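The Ground Under the Blocks
A checkerboard with codes in it is a simple piece of printing with a short list of ways to go wrong.

A plain checkerboard has one weakness as a reference surface: every part of it looks like every other part. Cover the edges and there is no way to say which corner is which. The usual remedy is to leave the black squares alone and put a small coded square in each white one. The pattern keeps its sharp corners, where black meets white at a point, and each white cell gains an identity.

The geometry is old and the arithmetic is light. A code sits in the middle of its cell inside a thick black border, with a margin of white left around it. Inside the border, white blocks on black form the pattern. Some of them happen to look like letters or stair-steps, but they are not drawn to be read by eye. 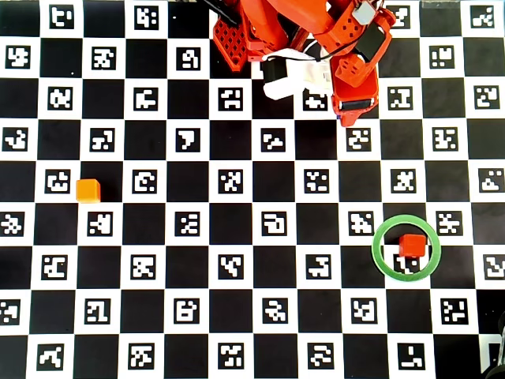 How much white should be left between the black border of a code and the edge of its cell?
Enough that the border never touches the black squares on either side, with an allowance for ink spread. On the Tallow sheet the designers left a margin as wide as one block of the code pattern. Narrower margins print well on a good day and close up on a bad one.

The Tallow sheet is the surface discussed in this article. It was drawn at Vitance, a small design office in Funov, and is printed by Huerta, a wide-format shop in the same town. The sheet was ordered for table exercises in which small objects are set down, moved and set down again, and in which somebody later wants to know where each object was. The first version was delivered in September. It was replaced after its short side was found to be out of true.

The short side is specified at 653 millimeters. The first delivery measured correctly at one end and ran short at the other. An error of that kind is invisible to a person standing at the table. The squares look square and the lines look straight, and the fault appears only when a steel rule is laid across the full width at both ends.

Wubit Alemneh, who runs the flatbed printer at Huerta, traced it to the feed. The first version had been printed on a roll machine, and the material had drawn slightly to one side as it advanced. The second was printed flat, with the sheet held down by vacuum. "A banner can stretch and still be a banner," she says. "With this one I measure it before I trim, and again the next morning."

Resolution was a smaller question than expected. The file was prepared at 300 dots per inch, and a test strip at a higher setting showed no useful gain. Corners were already crisp. What did matter was scaling. Print software will often shrink a page to fit its margins unless told otherwise, and the operator may not notice a change of one percent. The Tallow file now carries a ruled bar outside the trim line, so that scale can be checked before anything is cut.

Objects are the other half of the specification. Cubes are the common choice. They stand on any face and stack without help. Against a ground that is entirely black and white, color does the work of separating object from surface, and saturated colors do it best: red, blue, orange. Slightly rounded edges are preferred to sharp ones, which chip and can mark the print.

A flat ring is the usual companion to the cubes. It defines a target area and leaves the codes in its open center showing. A solid disk would serve equally well as a target and would hide more of the ground.
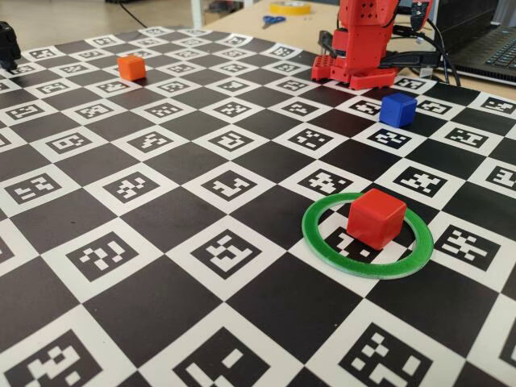
Words: Natalia Villaseñor
Materials and Print

Red and orange need some care when they are used together. Under warm lamps the two drift toward each other, and a pair that looks distinct in a catalog can be hard to tell apart on the table. The Vitance notes recommend comparing samples under the lighting that will be used, on the sheet itself, before ordering a full set. Blue and green cause less trouble. Yellow was considered and dropped, as its upper face washed out to nearly the same brightness as the white cells.

Finish is a compromise. A glossy cube reflects the lamp from its top face, which helps to show where the top face is but leaves a pale patch in the color. A dull one holds its color evenly and picks up fingerprints less. For the sheet there is no such choice. Gloss laminate puts a reflection across the pattern wherever a lamp is overhead, and a code with glare across its middle is lost. Huerta supplies the Tallow sheet with a matte finish only.

The codes are allowed to be covered. This is the main practical argument for repeating them across the whole surface. A hand, a sleeve, a tool or an object will always hide part of the ground, and a surface with four marks at its corners has little to spare when one of them disappears. With a different code in each white cell, a good number are left showing in nearly any arrangement. A partly covered code is treated as missing, and the ones beside it are used.
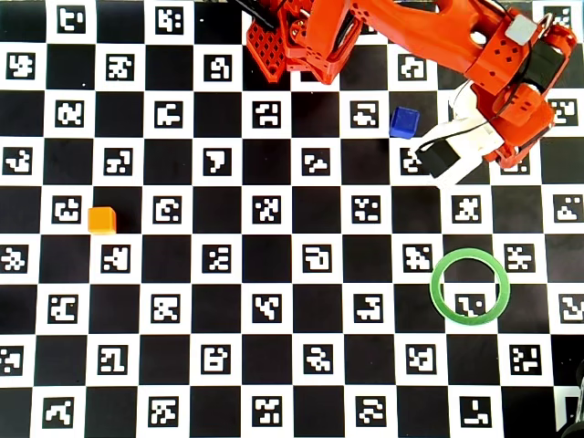 MATERIALS AND PRINT DESK

Flatness takes more attention in use than any other property. A sheet that has been stored rolled will lift at the ends, and a lifted end moves its squares out of the plane by more than the printing error ever did. The Tallow sheet is 2 millimeters thick, which is enough to lie down under its own weight after a night on the table. Thinner stock was cheaper and had to be taped. Tape works, but it pulls unevenly, and when it is removed it tends to take the corner with it.

Cleaning is with a damp cloth and no solvent. Grit is the more likely source of damage: a block dragged over a grain of sand leaves a pale line through the black, and a pale line inside a code may be taken for part of the pattern. Sheets should be wiped before a session and stored flat between boards, printed side up.

Stacking deserves a separate note. A cube on the sheet can be located by the squares it touches. A cube on top of another touches none of them, and seen at an angle it covers ground well behind its true position. Height has to be known or worked out. For this reason cube sizes within a set should be held as closely as the sheet itself, and a set should be replaced together when its faces wear. 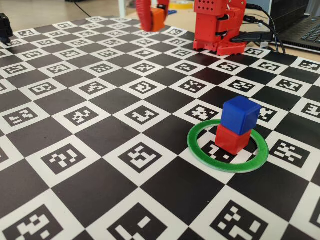

Blue cube on red, inside the green ring.

Offset in a stack is normal. The Vitance notes ask for it to be recorded and left alone, and they set the limit at the point where the upper cube begins to tip. They also ask that the ring be laid without regard to the grid. Lining it up with the squares makes for a tidy table, but it favors a few positions, and the sheet was drawn so that any position would serve.

Alemneh keeps an offcut from the rejected September version beside the printer, marked in pencil with both end measurements. Orders for the sheet are now proofed against it before the vacuum is switched on.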